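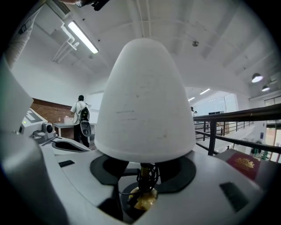

Un radomo es una cubierta estructural que protege una antena de la intemperie y deja pasar las ondas de radio con pérdidas reducidas. El término procede del inglés radome, contracción de radar y dome.

Materiales
Se emplean plásticos reforzados con fibra de vidrio, cuarzo o politetrafluoroetileno. La permitividad y la tangente de pérdidas del material determinan la atenuación y el desfase de la señal.

Tipos de pared
La pared monolítica delgada tiene un espesor muy inferior a la longitud de onda. La de media onda cancela las reflexiones de ambas caras a la frecuencia de diseño. El sándwich de tipo A consta de 3 capas: 2 pieles densas y un núcleo ligero.

Mantenimiento
La lámina de agua aumenta la atenuación, sobre todo en bandas altas, por lo que suelen aplicarse recubrimientos hidrófobos. Las pinturas con carga metálica no son admisibles.

Véase también
Antena parabólica
Guía de ondas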